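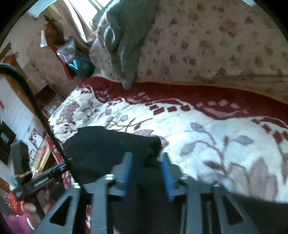 Brarkgate Two-Finger Hand Tool -- Ouellet Home Robotics

Equipment > Hand tools > Brarkgate

The Brarkgate is a gripper you hold and squeeze yourself. You do the chore, the tool records how you did it, and what you record becomes practice material for a robot arm wearing the same two fingers. It's the tool we get the most letters about, and nearly all of them ask the same thing: so can a machine make my bed yet?

Short answer: parts of it, slowly, on a good day. We think that's thrilling, and we'd like you to know exactly which parts before you order anything.

What it does well

Cloth is the reason this tool exists. Hard things like mugs and boxes stay the shape they were when you reached for them. A T-shirt doesn't. It changes when you touch it, changes again when you lift it, and by the time you put it down it has become a third thing entirely. The soft pads on the Brarkgate press together along their whole face, so you can take a fold of fabric and feel through the trigger how firmly you've got it. Pick up a sock, a pillowcase, a dish towel -- after a few minutes you stop thinking about the tool and start thinking about the laundry. That's when the recordings get good!

Dark clothes on a patterned blanket are a favorite test of ours. People find the edge of a shirt on a busy print without trying. A robot has to work out where the shirt ends and the flowers start, and a crumpled black one gives it very few clues, as the folds all look alike. If you only ever practice on a plain table, your arm will be very good at plain tables and not much else. Practice on real beds, with the real blankets people own.

Where machines are with chores right now

We keep a running list from our own test room and from owners who write in. As of the May update:

Picking up one piece of clothing from a bed: yes. Our Vurkstead arm does this reliably in daylight and a bit less well under a lamp.

Dropping it in a hamper: yes, if the hamper stays put.

Sorting darks from lights: yes for the obvious ones. Gray is an adventure.

Folding a T-shirt: yes, on a flat surface, starting from fairly flat. From a ball, sometimes. It takes longer than you would, and the sleeves come out however they like.

Folding a fitted sheet: no. (We can't either.)

Straightening a blanket: getting there. A heavy fleece is too much for one arm to pull square, and the arm tends to tug one corner and drag the other along with it.

Making a whole bed with layers: no. The order matters, things on top have to move first and come back afterward, and the arm loses track of which layer it's holding. Picking up two layers when it wanted one is still the most common mistake on our list.

Shop-floor jobs: better than the home ones, on the whole. The Bambridge upholstery shop has an arm trained with this tool that lifts cut panels off a stack and lays them on the sewing bench. Same fabric, same bench, same light every morning, and it goes all shift. A bedroom never offers you that kind of deal.

From an owner

Kirsten Dufour recorded 168 clips of clothes being picked up and put away in her own home, and sent us a long and very useful note afterward. One part of it:

"My first batch was too tidy. I was laying each shirt out nicely before I grabbed it, so the arm learned to pick up shirts that had been laid out nicely. I started over and just threw things on the bed. My wrist was tired by the end but the difference was huge. It now goes for the thick part of the bunch instead of poking at the middle and coming up with nothing."

We've changed our getting-started guide to match. Throw things on the bed.

Using it

Squeeze the trigger to close, ease off to open. The spring brings it back, so don't push it open with your other hand. Approach soft things from above and a little to one side, and close slowly. If you snap the fingers shut, the cloth squirts out ahead of them and you've recorded a miss. Misses are fine to keep, by the way -- mark them as misses and carry on.

Watch thin blankets underneath. It's easy to catch a pinch of bedding along with the shirt, and easy not to notice until everything comes up together.

Keep your free hand out of the way unless the robot will have a second arm. This is the habit people find hardest to break, us included.

Care

Wipe the pads with a barely wet cloth when they pick up lint. Fleece sheds a lot, and linty pads slip. Check the frame fasteners every week or so of regular use and snug them up by hand; please don't lean on the wrench.

In the box

Brarkgate hand tool, assembled
2 spare finger pads
Hex wrench
5-page starter guide with bed and laundry exercises

Compatibility

Recordings work with the Vurkstead arm as delivered. Owners have had luck with other arms that can carry the Brarkgate finger set, though you'll need to do the fitting and alignment yourself. Write to us before you start and we'll send the drawings.

Warranty

2 years on the frame and trigger. Pads wear out and aren't covered, but replacements are in stock under Spare parts.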